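五月，晴转阴

早上七点到办公室，先看夜间批处理的日志。选民登记库同步到Zernedex的任务跑完了，没有报错，有一条警告：Fumiswood片区的地址表里，有125条记录的坐标落在道路中心线上，没有落进任何一个宗地面。警告级别是低，系统照常往下走，把它们按最近邻归到了相邻的统计小区。这种处理平时没有问题，道路中心线两侧一般属于同一个选区。Fumiswood的麻烦在于，新方案恰好拿那条路当选区界线，最近邻的结果等于抛硬币。

把这批记录单独导出来看了一遍。地址格式大多正常，有门牌，有街名，邮编也对。坐标小数位明显比别的记录短，估计是某次批量导入时做过截断，但导入日志只保留到去年，更早的查不到来源。先不下结论，在台账里记“来源不明，坐标精度不足”，状态设为待核。

想起来草案公示期内我们对外说过，每一个登记地址都能在查询页上查到所属选区。这句话对这批记录也成立，查得到，只是查出来的结果不可靠。公示说明是去年冬天写的，那时候界线还走在河边，没有挪到路上。界线改了，说明没有跟着改。这一条写进今天的待办。

八点半，例会。议题只有一个，Trosia议会八个选区重划的第二轮草案。会上过了一遍法定标准的先后次序：人口均衡在前，连片在后，再往后是尽量不拆分社区，最后才是形状紧凑。次序写在条例里，没有争议，有争议的是均衡这一项的容许偏差。条例正文写的是选民人数，附则写的是常住人口，两处用词不一致，上一次重划时按选民人数算，没有人提出异议，就一直沿用下来。这一次有两份书面意见提到了附则，要求按常住人口重算。

法务的意见是正文优先，附则服务于正文。我同意这个结论，但认为应当把常住人口口径的结果也算出来，作为附表公开。理由写在会议记录里了：两种口径下有一个选区的排序会变，外界迟早会有人自己去算，他们用的人口数字和我们用的未必是同一个版本，到时候要解释的就不止口径，还有版本。会上没有定，说等Akolgo的复核报告到了一起看。

Akolgo负责独立复核，合同里规定他们不看我们的中间文件，只拿原始登记数据、条例文本和最终界线，自己重算一遍，再与我们的结果对比。这个安排去年争论过，有人嫌慢。我当时也觉得慢，现在看还是慢，但是上一轮他们查出一处飞地，面积很小，是两条界线在桥头没有接上形成的缝，里面没有登记地址，所以我们的人口校验完全看不见。拓扑检查本来应该抓到，检查的容差设得比那条缝宽。容差后来改小了，误报多了不少，每天早上要多花时间清。

上午余下的时间用来处理Fumiswood那段界线。记一下来龙去脉，免得以后翻不到。

第一轮草案沿河划，河是自然边界，选民容易理解，地图上也好看。缺点是河西有一块居住区被划到了对岸的选区，那里共有1217名登记选民，去投票要绕到上游过桥。公示以后收到的意见里，这一条提得最集中，措辞也大多相近，看得出有人统一准备过文本，这不影响意见的效力，条例没有规定意见必须各写各的。第二轮草案就把这一块划回河西，界线从河边挪到路上。

挪回去以后，东边选区人数偏少，西边选区人数偏多，仍在容许偏差之内，余量小了很多。也就是说接下来这一带哪怕再动一个统计小区，都可能越线。那125条坐标不准的记录刚好压在这条线上，按最近邻归属，系统给出的结果是偏差合格；若全部归到西侧，还合不合格，得算。

算了。全部归西侧，合格，余量接近零。全部归东侧，合格，余量宽裕。所以无论怎么归，方案本身不会失效，这是好消息。需要纠正的是具体每一户属于哪个选区，这个不能靠余量来解决，一户一户要核。

核的办法有三种，逐一试了一下。用宗地编号去匹配地籍库，能匹配上大半，剩下的宗地编号是空的。用门牌单双号推，这条路上单号在东、双号在西，规律在南段成立，过了岔路口以后反过来，岔路口的位置在旧图和新图上又不一样。再就是实地看，最可靠，也最费工。先用前两种互相印证，两种都一致的直接改，不一致的和只有一种的列出来去现场。

写了个脚本做互相印证。第一遍跑出来一致率高得不正常，查了一下，是宗地匹配失败时返回了空值，而比较函数把空值和空值当成相等。改掉以后数字正常了。这个错误在别的脚本里可能也有，比较函数是公用的，记一笔，明天全部搜一遍。

中午没有出去，在工位上吃的。 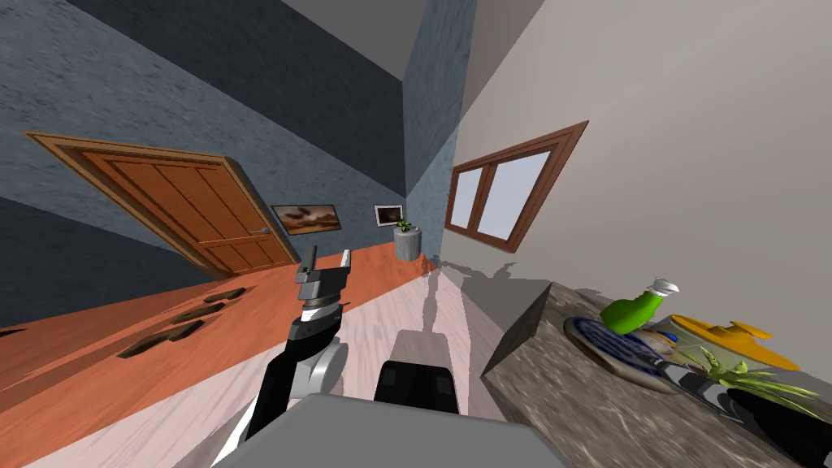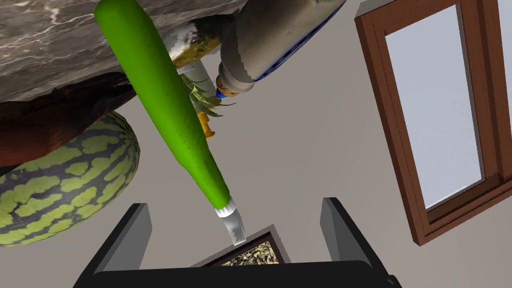
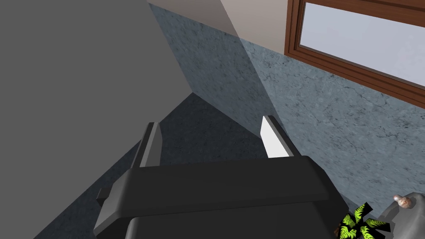
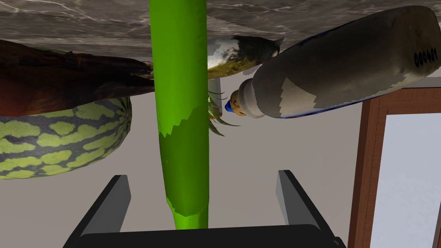 下午一点半，开始写偏差计算的说明稿。上一版说明稿的问题是只给了公式和结果，没有写分母怎么来的。有意见书指出，平均值用的是全部登记选民除以选区数，而登记库里包含一批状态为“待确认”的人，这批人能不能投票要到名册截止日才知道。把他们算进去，平均值偏高，偏差偏低；不算进去，平均值下来，个别选区的偏差会上去。

查了条例，没有明文。查了上一次重划的工作底稿，当时是算进去的，底稿里有一行批注，写着“按登记在册计”，没有写依据。我倾向于维持这个做法，理由是重划以固定基准时点的在册人数为准，待确认状态的人在那个时点上确实在册。如果要剔除，就要用名册截止日以后的信息回头改基准时点的数据，时点就失去意义了。把这段理由写进说明稿，同时附上剔除以后的结果，让读者自己对照。写的时候注意了措辞，没有用“合理”这类词，只写依据和算法。

接着是名称问题。八个选区原来用编号，第二轮意见里有人要求改用地名。编号的好处是稳定，缺点是每次重划以后编号对应的范围都变，选民以为自己还在原来的选区，其实已经换了。用地名又会带来另一种麻烦，一个选区往往跨好几个片区，取谁的名字都有人不满意，Fumiswood这次就横跨了界线，两边都可以主张这个名字。我的建议是编号和地名并用，编号作法定名称，地名作说明性标注，标注里写明“部分”。这个建议去年也提过，被排版那边驳了，说选票抬头放不下。这次问了选票的版面规格，抬头其实有一行是空的，预留给双语用，现在没有启用。把规格的那一页附在建议后面重新提。

两点多，Zernedex的供应方回了邮件，答复上周提的问题：界线导出时顶点顺序会不会变。他们的答复是几何等价，不影响任何面积和归属计算。答复没有错，也没有回答问题。我们关心的是校验值，公示文件附有校验值，外界下载以后自己算一遍，顶点顺序一变，校验值就对不上，对不上就会有人说文件被改过。又写了一封，把问题改成是非题：同一份界线，连续导出两次，文件是否逐字节相同。附了两次导出的差异片段，从差异看，答案是不相同，但希望由他们书面确认，并说明能否固定排序。

在他们修之前，临时的做法是导出以后先做一次规范化：每个环从最西南的顶点开始，逆时针排列，坐标统一小数位。规范化以后再算校验值，并把规范化的步骤写进公示文件的说明里。测试了一遍，连续导出、规范化、算值，结果一致。岛和洞的处理要特别注意，洞的方向和外环相反，第一版脚本把洞也转成逆时针了，面积算出来偏大，被校验拦下。现在已改。

坐标统一小数位这一步，要避免重蹈那批地址的覆辙。位数取得太短，相邻选区的公共边会错开，产生细缝或者细条重叠。解决办法是先对公共边取整，再组成面，顺序不能反。写进操作规程，并且在规程里注明为什么是这个顺序，不然过两年有人嫌步骤啰嗦会把它调过来。

三点四十，投票站的分配表送来了，要求我核对界线调整以后受影响的站点。一般原则是选民到投票站不应穿越选区界线，但条例允许一个站点服务相邻两个选区，只要票箱分开、名册分开、计票分开。Fumiswood那块居住区划回河西以后，最近的站点是学校体育馆，原来服务东边选区。如果让它同时服务两个选区，选民最方便，站内管理最复杂，发错选票的风险也最高。如果在河西另设一处，可用的房子只有一间社区活动室，入口有台阶，无障碍不达标，需要加坡道。

翻了上一次选举的差错登记，发错选票的记录全部来自一站服务两区的站点。样本太小，说明不了比例，但方向是清楚的。我的意见写得比较保守：体育馆可以用，前提是两个选区的选票用不同颜色的边条，名册台分设在两个入口。边条颜色要避开色觉障碍者难以区分的组合，印刷规格里有推荐配色，引用即可。加坡道的方案作为备选，请设施那边报工期。

分配表里还有一处小错，一个站点的地址写的是旧街名，街名已经改过。登记库里新旧街名都认，通知信的模板只认新街名，旧街名会导致地图缩略图空白。改了，并查了全表，没有同类情况。

四点半，Akolgo的复核报告到了，比约定的时间晚一天，附了说明，原因是他们重新编译了面积计算的库。报告结论：界线无重叠，无飞地，八个选区均连片，偏差与我们的结果在末位小数上有出入，判定为舍入所致。这个判定我要自己验证。把他们的中间值和我们的对了一遍，确实是舍入，他们先取整再求平均，我们先求平均再取整。两种做法都不影响结论。在回函里建议统一为后者，以免公示以后出现两份官方文件数字不同的情况。

报告里有2处备注，分列如下，明天要逐条回复。

一处是关于连片的定义。其中一个选区在河口只靠一座人行桥相连，条例说“连片”，没有说要不要求车辆可达。Akolgo按点接触以上即为连片处理，认为合格，但提示外界可能有不同理解。我们的理解一致，回函里补一句：该处水面在行政区划上属于陆地片区的延伸，两侧在几何上有公共边，与桥无关。附公共边的长度。

另一处正是那批道路中心线上的地址。他们的做法是全部列为“未归属”，不参与偏差计算，因此他们的人数合计比我们少一截，然后在表注里作了说明。这种处理比最近邻严谨，我打算在最终稿里采用：核清一条，归入一条，没有核清的在附表里单列，不再用最近邻填。唯一的代价是公示时总数会对不上登记总数，需要一行注脚。注脚今天先起草了，文字如下：“未归属地址对应的选民不影响其投票资格，其所属选区将在名册公告前确定并书面通知本人。”最后一句涉及承诺，要请法务看过才能用，尤其“书面”二字，包不包括电子邮件。

五点多把实地核对的清单排出来，按路段从南到北，每一条写明需要看什么：门牌位置、主入口朝向、地块跨路与否。跨路的地块以主入口所在一侧为准，这一条规则在条例里没有，在上一次的工作细则里有，细则算内部文件，外界看不到。如果有人问起归属的依据，拿不出公开文件，所以把这条规则也列进说明稿的附录。附录现在已经偏长，但宁可长一点。

意见书的答复进度也更新了。相同文本的意见合并答复，编号保留各自的，这样每个提交人都能用自己的编号查到答复。上一轮是合并以后只留一个编号，结果其余的人查不到，又来信询问，等于答复了两遍。系统里合并和编号是绑在一起的，要拆开得改一个设置，权限不在我这里，已提交申请。

有一份意见写得很长，要求公开每一版中间草图。中间草图一共存了很多版，大部分是试算，有些连人口约束都不满足，放出去只会被当成备选方案讨论。可是完全不公开，也说不过去，条例里有一句“重划过程应当公开”，过程到哪一步为止，没有解释。我的想法是公开每一版的参数和被否的原因，图只公开进入过会议讨论的那几版。写了半页，没写完，卡在“进入过会议讨论”怎么认定，会议记录里有时只写“看了几种画法”，没有版本号。以后会议记录必须写版本号，这条下次例会提。

另外，内部有人问能不能把现任议员的住址图层叠上去看看。回绝了。条例禁止在划界过程中使用现任者住址，这个图层在Zernedex里已经对我们组关闭，申请打开要走书面程序，而且申请本身会进入公开日志。口头询问不进日志，所以我在自己的台账里记了一条，写明询问内容和答复，没有写是谁问的。

六点二十，夜间批处理的参数改好：拓扑容差维持现值，最近邻归属关闭，未归属记录输出到单独的表，表为空时也要生成文件，免得分不清是没有记录还是没有跑。界线图层加锁，只读。改动写了变更单，附上旧参数。

未完成事项，转明天：
公用比较函数的空值问题，全库搜索。
公示说明里查询页那句话的修改稿。
Akolgo备注的回函，注脚送法务。
常住人口口径附表，人口数字用哪个版本，先问统计那边。
体育馆两个入口的平面图，现有的那张没有标门宽。
实地核对的用车还没批下来，没有批下来就坐公交去南段，北段往后排。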